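Gurkura knit sleeve for robot hands
Sold in pairs, left and right. Black only for now.

I started knitting these in May, when I got fed up with picking lint out of knuckle joints. The Gurkura is a stretchy ribbed cover that slips over the palm and back of a four-finger-and-thumb hand and leaves the fingers free to move. There's a soft rolled hem at the front and no zips or poppers anywhere, so it comes off in a few seconds when you want to get at the screws.
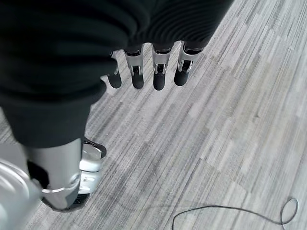

Rernano
Maker, Rindar shared workshop

I make every pair on the old knitting machine at Rindar, around 14 pairs a month if the yarn turns up. Our build there is a two-armed laundry robot called Pană, and she's the reason the sleeve exists at all (towels, socks, fluff, you can imagine!). We set her up with a front loader and a basket and just let her have a go, over and over. 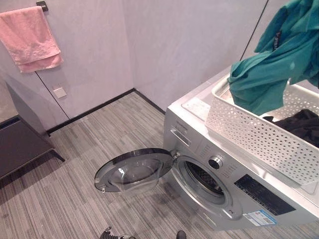 The first version had a drawstring, and the drawstring got caught in everything, so that went. Then I tried a tighter knit and the thumb couldn't swing out properly. The one I sell now has a wider opening on the thumb side and it's been much happier – I still tug it straight before each session, mind you, because it does creep forward a bit.

Size: fits palms up to 11 cm across
Length: 16 cm, unstretched
Washing: cool wash, dry flat, please don't tumble it

It won't pad the fingertips and it isn't waterproof. If your cables leave through the back of the hand, tell me when you order and I'll knit in a slot at no extra cost.

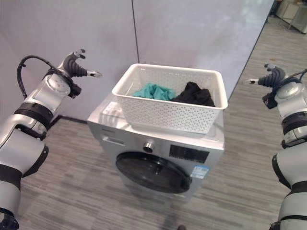
Gurkura's been on our left hand for 400 cycles and the hem is still springy, writes Pip, though I'd love a longer one that covers the wrist as well.

A longer one is on the needles now! Message me through the Rindar shop page if you want to try it.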